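December 2, 2022

Notebook, novel draft workshop

Okay, back at the big table with tea and the whole printout of Skanau (all 374 pages of it, my poor printer). I read chapters one to five out loud last night and I'm still hoarse, but wow, it was worth doing. You hear things! Mostly you hear the word "suddenly."

Main finding: the mother's chapters are stronger than the daughter's, and I never meant it that way. The daughter is supposed to carry the book. She gets the boat and the scholarship and that long fight in the ferry office, and I still kept flipping ahead to get back to her mother sorting receipts. Snædís Thoroddsen said the same thing in June and I argued with her for most of a lunch, so I owe her a lunch.

Tried a fix this morning. I took the ferry office scene, 3000 words, and rewrote it with the daughter wanting one small thing (her deposit back) and leaving the whole speech about her future out. Came out at around half the length and she's so much funnier. Kept the line about the stamps. Cut the gull.
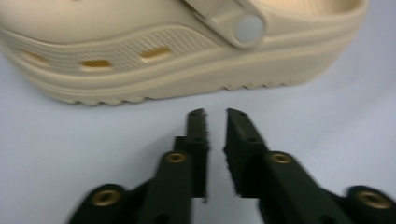
Then I went through and marked every page where somebody looks out of a window. 36. I'm leaving a few in the winter section, they do spend a lot of it indoors, but the rest are just me not knowing how to end a scene. Orange flags on all of them. If you're borrowing the printout, please leave the flags where they are!

Still stuck on the middle. The aunt shows up, says her piece about the shop, and goes home again, and I can't tell if she's a character or a delivery service. Two things to try next week: give her the letter so that she has to decide about it, or fold her into the neighbor and see who complains. I'm leaning toward the letter. The neighbor already has the dog and the bad knee.

Reading on the side: finished Từ, which I loved, especially how late we find out who is telling it. Would that work for the mother? Probably too big a change for this draft, but I wrote it on the inside cover anyway. Heltetti is next on the pile.

To do: retype the ferry scene clean, fix the ages in chapter four (she's nineteen twice), send Snædís the new pages by Monday.

Recent entries
Flukeo: notes on a first chapter
Dialogue pass, the kitchen scenes
Titles I have thrown out so far
Reading aloud, round one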